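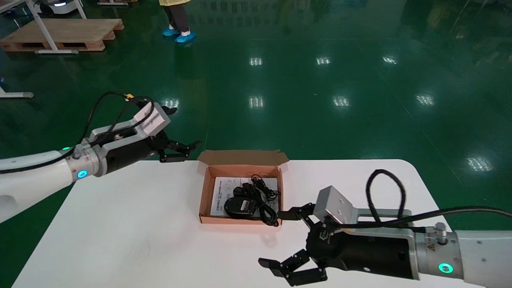
*3 min read*

I got to the Kisard open day a little after nine in the morning and it was already hard to park. They had mailed out 2000 invitations, according to the woman at the desk, and I'd guess a good share of those people wanted the free lunch. I was there because Refugio Camacho, who I used to work with at Toft, moved over to Kisard last spring and told me the packing demo was worth the drive. My drive was 59 miles each way. I'd do it again, but maybe not every year.

You sign in, you get a badge, you put on shoe covers. Then you wait for your group. Mine was number four and had a lot of people from shipping companies in it, plus a retired couple who said they go to every open day in the county.

The first stop was a slide talk by Cempaka Oei, who runs the packing project. The project is called Skakik. She kept it short. Her main point was that factories have been good at moving full boxes for a long time, and that filling a small box with an odd-shaped product and its paperwork is still mostly done by hand. A computer mouse with a cord is her test item. The body is easy, she said. The cord is where the trouble is, and it was the part I ended up watching.

Then we went out to the floor. The floor is dark green and very shiny, and you see all the ceiling lights in it. The station itself is plain: a white table with rounded corners, two arms with black grippers, and an open cardboard box between them. When I got up close the instruction sheet was in the box with a black mouse resting on it and the cord bundled up next to it. I liked that they used a real product with real paperwork. At the last one of these I went to, at Jisico, it was all foam blocks.

The fingers have several joints each and they look busier than I expected. The rings on the wrists light up too. One was green and the other was closer to blue. I meant to ask about the difference and forgot.

Poul Skov was the engineer taking questions. I wrote down what I could:

- The team has logged 948 full packing runs on this setup.
- The box is the cheapest one they could buy, on purpose, so the flaps don't always stay where you fold them.
- They tried a stiffer cord for a while and dropped it. Customers don't ship stiff cords.
- The speed we saw was the slow setting. He wouldn't say what the fast one was.

Somebody behind me asked how many jobs it would replace. Skov said he didn't have a number and that the two plants they're talking to can't fill their packing shifts now. I've heard that answer before. It may well be right, but I would have liked to hear from one of the packers, and there weren't any on the program.

We had fifteen minutes at the station. It felt short. Ebenezer Zakaria's talk on safety came after that, upstairs, and it ran long – he had 109 slides and I think he showed every one. The part on how close a person can stand to a moving arm was useful. The part on the history of the light curtain could have been a handout.

Lunch was sandwiches and a decent potato salad. I sat with Refugio and a man named Selim Yalçınkaya, who does returns for an electronics seller. He said he'd be more interested in a machine that takes things out of boxes, since his people open returns all day and half of them come back with the cord stuffed in any old way. Refugio told him to go say that to Cempaka, and he got up and did it with his plate still in his hand.

If you go to the next one, which they said will be in July, get there early and ask for one of the first groups. Parking is behind the building and the sign for it is small. Bring a pen, too. They were out of them at the desk by the time I signed in, and I had to borrow one from the retired couple.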